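Udholm Quilted Bedspread

Free shipping on two or more – Full and Queen in stock, King back in December

We have been making the Udholm for thirteen seasons now, and it is still the one our own families ask for when somebody moves house or gets married. It's a plain, soft, honest sort of bedspread, light enough to sleep under in June and happy to sit beneath a heavier blanket once the heating comes on. If you have been folding a big slippery comforter in half every morning and wishing you had something that would just lie flat, well, you're who we had in mind!

The outside is 200 thread count cotton percale, washed before we cut it so that it feels broken in on the first night. Inside there's a thin layer of cotton batting, held with close rows of stitching so it won't bunch up in the corners. We did try a polyester filling a few years back (it was cheaper, and it dried faster), but it slept warm and we went back to cotton within the year.
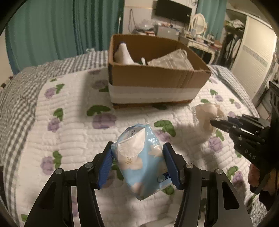
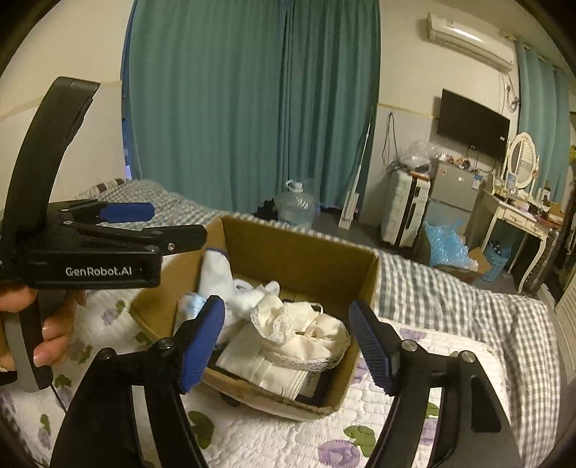
Choosing a size is where most people write to us, so let's go through it slowly. Measure your mattress across the top, then down one side to where you'd like the edge to hang, and remember to count that drop twice. A bed gets used for all sorts of things besides sleeping – a pocket pack of tissues, a cardboard box standing open while you sort through it – and a spread with a generous drop puts up with the tugging and shifting much better than one cut close to the mattress. If you land between two sizes, go up. Prakash Krishnan, who cuts most of these for us, has a Queen on his own full-size bed and likes it that way.

Full: order no. 1356
Queen: order no. 1734
King: please ask to be put on the list

Colors: Wirna (a warm off-white), Lamont (soft gray), Uria (dusty blue). Wirna shows up creamier by lamplight than it does on a screen, so do send for a swatch if you're matching it to painted walls. Swatches are free and we put all three in the envelope.

Washing: cool water, gentle cycle, mild soap, and please give it a machine to itself. Tumble on low or hang it over two lines so the weight is shared. It will pucker a little after the first wash and then stay put. No bleach, and no fabric softener either, which leaves a coating on the cotton.

Matching pillow shams are sold in pairs and come with an envelope back – no zippers or buttons to lie on. If you'd like a spread and shams cut from the same bolt, mention it in the order notes and we'll set them aside together.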